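Open afternoon at the Judis lab, Skilolville

I got there at 3 with a notebook and far too much coffee in me, and I still wish I'd come earlier! The Judis people open their workshop every June, and this year they split us into groups of 16. Ours went with Catrin Powell, who talks fast and lets you interrupt.

First stop was the Listemo bench, six little arms sorting bottle caps by color. Kids were glued to it. Then upstairs to the simulation room, which I'd been told was the dull part (it wasn't, I stayed 19 minutes past our slot).

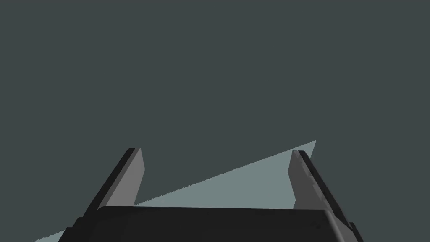
Su-chen Wei runs the simulation side, and she was happy to take questions while Liao, their practice software, was up on the big screen. I asked why the picture was so bare. She said they start new people on a view with hardly anything in it, so you learn to judge the gap between the two fingers before there's something to grab. Someone behind me asked about the jagged edge on that pale wedge, and we got a great little detour into rendering and how much prettiness a practice world needs. Not much, apparently!

Downstairs again for lemonade and a try at the hand controls. I dropped my foam block twice. Parking is behind the building, and the side door is the one with the ramp.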